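Werkstatttagebuch der Restaurierung, Archiv der Papiermühle Pendley
Eintrag im April, begonnen gegen 7.40 Uhr

Die Klimawerte im Magazin lagen bei Dienstbeginn im zulässigen Bereich. Der Schreiber an der Nordwand zeigte über Nacht eine leichte Schwankung der relativen Luftfeuchte, die dem Lüftungsintervall zuzuordnen ist. Die Gebäudetechnik wurde schriftlich unterrichtet; eine Antwort stand bis zum Abend aus.

Am Vormittag wurde die Bearbeitung des Bestandes Zinchenko fortgesetzt. Es handelt sich um den geschäftlichen Nachlass der gleichnamigen Druckerei, der unserem Hause in verschnürten Bündeln und ohne Abgabeverzeichnis übergeben wurde. Der Bestand umfasst mehr als 2000 Einzelblätter, überwiegend Etiketten, Andrucke, Preislisten und Korrespondenz mit Lieferanten. Das älteste datierte Stück ist ein Lieferschein von 1853. Er wurde in der Vergangenheit mit einem Klebestreifen unbekannter Herkunft ausgebessert, dessen Trägerfolie sich inzwischen gelöst hat, während der Klebstoff in die Fasern eingedrungen ist. Die Unterzeichnete hat von einer sofortigen Behandlung abgesehen. Das Blatt liegt nun einzeln in einem gepufferten Umschlag und ist zur Beratung vorgemerkt.

Die Trockenreinigung der Etikettenbögen verlief ohne Zwischenfälle. Verwendet wurden Latexschwamm und Ziegenhaarpinsel, bei den empfindlicheren Goldbronzedrucken ausschließlich der Pinsel. Zwei Bögen mit abpudernder Farbschicht wurden unbehandelt zurückgelegt. Bei dieser Gelegenheit ist festzuhalten, dass die bisherige Praxis, Bögen mit Farbschäden in dieselbe Mappe zu legen wie die übrigen, aufgegeben werden sollte. Der Abrieb auf den Nachbarblättern war in mindestens einem Fall deutlich.

Am späteren Vormittag fand die Besprechung zur Erweiterung der Sammlung um Verpackungen der Gegenwart statt. Bislang endet unser Sammelauftrag bei Papier und Karton. Die Leitung hat angeregt, künftig auch bedruckte Folien aufzunehmen, damit die Geschichte des Verpackungsdrucks nicht an einer Materialgrenze abbricht. Aus restauratorischer Sicht wurden Bedenken vorgetragen. Knicke in Folien lassen sich kaum zurückformen, Verbundmaterialien altern in ihren Schichten unterschiedlich, und für eine getrennte Lagerung fehlt derzeit der Raum. 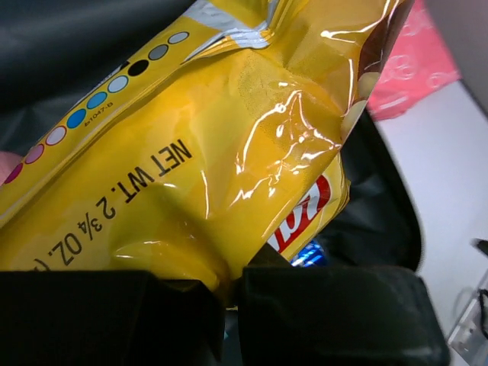
Einigkeit bestand darüber, dass ein Ankauf ganzer Musterbestände vorerst nicht in Betracht kommt. Zunächst soll eine begrenzte Probesammlung von 200 Stücken angelegt und nach einem Jahr auf ihren Zustand geprüft werden. Die Frage, ob Druckkontrollelemente im Katalog gesondert zu erfassen sind, wurde länger erörtert. Bei den Bögen der Druckerei Zinchenko geschieht dies bereits, und es spricht nach Auffassung der Werkstatt vieles dafür, bei jüngerem Material ebenso zu verfahren. Eine Vorlage für die Erfassungsmaske wird bis zur nächsten Besprechung erwartet.

Nach der Mittagspause traf die Lieferung der Firma Ceko ein. Die Archivkartons entsprachen der Bestellung, die Stegbreite der Klappdeckel hingegen nicht. Sechs Kartons schließen nur unter Druck und sind für gebundene Stücke ungeeignet. Die Beanstandung wurde noch am selben Nachmittag abgesandt. Bis zur Klärung werden die betroffenen Kartons für leere Mappen genutzt. Das Japanpapier, das auf demselben Lieferschein aufgeführt war, fehlt vollständig.

Die Arbeiten an der Inventarnummer 3931, einem Musterbuch mit eingeklebten Etiketten, wurden gegen 14 Uhr aufgenommen. Der Rücken ist gebrochen, die erste Lage liegt lose bei. Es wurde beschlossen, die Heftung nur dort zu sichern, wo der Faden gerissen ist, und den ursprünglichen Einband zu belassen. Das Vorsatzpapier weist einen Wasserrand auf, der älter sein dürfte als die Bindung und wahrscheinlich von einer früheren Verwendung des Papiers herrührt. Ein Vermerk hierzu wurde dem Zustandsprotokoll beigefügt. Die Stärkekleisterprobe vom Vortag hatte sich als zu wässrig erwiesen und wurde neu angesetzt.

Das Erfassungsprogramm Mavasent war am Nachmittag zeitweise nicht erreichbar. Die Zustandsprotokolle wurden daher handschriftlich geführt und sind morgen nachzutragen. Es wird erneut darum gebeten, Wartungsarbeiten vorab anzukündigen. Die Unterzeichnete verhehlt nicht, dass ihr die Arbeit mit Bleistift und Vordruck an diesem Nachmittag durchaus angenehm war.

Offen bleiben die Nachlieferung des Japanpapiers, die Rückmeldung der Gebäudetechnik und die Entscheidung über den Lieferschein. Die Presse wurde um 17.15 Uhr mit der ersten Lage des Musterbuches beschickt und ist morgen vor Dienstbeginn nicht zu öffnen.

Die Werkstattleitung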